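Right, so the flat pack wardrobe saga is over and I can finally write about it without swearing. If you follow me anywhere else you'll have had this in dribs and drabs since June, but I promised a proper post, so put the kettle on.

We moved into the new place in Rosser with precisely nowhere to hang a coat. The old house had built-in cupboards in both bedrooms and I'd never given them a second thought (I didn't know how lucky I was!). For the first few weeks everything I owned lived in bin bags along the landing, and I wore the same 2 jumpers because they were in the bag nearest the bathroom.

I wanted sliding doors. The bedroom is long and thin and a door that swings out would hit the bed, so that ruled out most of what I liked. I went round the big Toveck showroom on a wet afternoon and came home with a headache and a brochure. The fitted quote came through that evening: £1470, with a 14 week wait. Lovely wardrobe, very soft close, but no thank you.

So I went for the Fivar, which comes in boxes, and bought the Rollside runners separately after reading far too many reviews of the ones in the kit. People get very worked up about wardrobe runners. I was up until gone midnight reading a row about nylon wheels.

The boxes arrived at 9 in the morning while I was still in my dressing gown, and the driver left them in the porch so that I had to climb over them to get back in. I carried the panels up one at a time, the back ones first because they were the lightest, then had a long sit down and a biscuit.

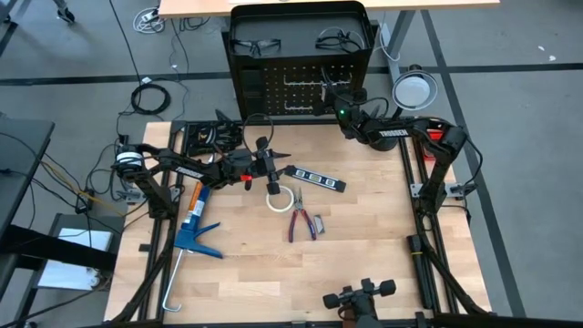

Can you fit sliding wardrobe doors on your own?

The carcass is manageable solo if you build it lying down and take your time, but get a second pair of hands for lifting it upright and for hanging the doors.

I found that out the slow way. I had the whole thing built on the bedroom floor by teatime, feeling very pleased with myself, and then worked out that the ceiling was too low to tip it up. Diagonals! I did know about diagonals once, I'm sure there was a whole term on them at school. I took the plinth off, stood it up, and put the plinth back on with my cheek pressed into the carpet.

The floor isn't level either. The left-hand door kept drifting open by itself, very slowly, usually as I was dropping off to sleep. I packed the front corner with bits of folded cardboard to start with, then bought some proper plastic wedges, and now it stays shut unless a lorry goes past.

Inside I've gone for one long rail and a stack of shelves – no drawers, because I only ever fill drawers with cables. Shoes are along the bottom, winter stuff up top in the zip bags. I've still got one spare shelf and I'm guarding it.

Next up is the landing, which turns out to need painting now I can see the walls. I'm leaning towards green.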